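22 Mar 2026

So I've done it, I've gone a whole month of proper fasting days, and I'm still speaking to everyone in the house (just about). A few of you asked how it was going after my grumpy little post last time, so here's the long version with a cup of tea next to me. Milk in it, too!

It was Austra's idea. She's done it every spring for years and makes it look like nothing at all, drifting round the kitchen with a glass of hot water while the rest of us fall on the toast. I told her I'd try it for 30 days, nothing to eat before noon and nothing after eight in the evening, and she gave me a very kind look and said "start tomorrow, then". I'd rather hoped for Easter.

The first four days were awful. I had a headache that sat right behind my eyes and I was short with Edgars about the bins, which he hadn't even touched. I also found out how much of my day is built out of snacks. Finish a phone call, have a biscuit. Bring the washing in, have another biscuit! I kept walking to the cupboard and standing there with the door open like somebody waiting for a bus.

Then on the fifth morning I woke up and felt fine – a bit hungry, but in an ordinary way. I walked down to the allotment before work and got the broad beans in, and I didn't think about food until I smelt somebody's bacon on the way home. (Cruel.)

What I got wrong was lunch. I was so pleased to get to noon that I'd eat whatever was nearest, very fast, and feel dreadful by two. Indrek told me to make it the night before and he was quite right, though please don't tell him. Lentil soup is the one I've gone back to most. Two onions, a carrot, a big spoon of cumin, red lentils, and a squeeze of lemon at the end that you really mustn't skip. It freezes well and it's still nice on the third day.
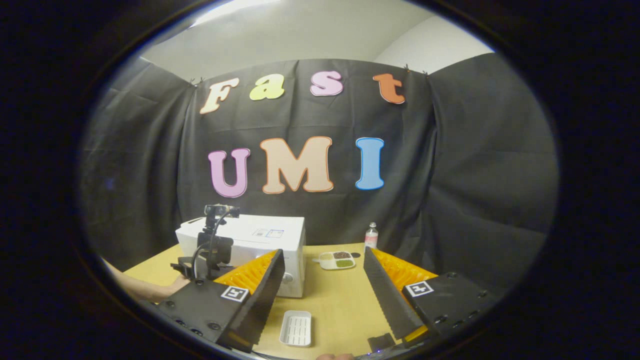 Evenings were harder for me than mornings, and I hadn't expected that. I'm a cheese-at-ten-o'clock person and always have been. Brushing my teeth straight after supper helped, and so did going to bed with a book at a slightly embarrassing hour. I've read more this month than I did all winter.

Will I keep it up? The evening bit, yes, most of the time. The mornings I'm less sure of, and Raimonds has his birthday breakfast coming up and he makes the best pancakes of anyone I know, so that's one day gone already. I'll put the soup recipe up properly next week when I've worked out how much stock I use.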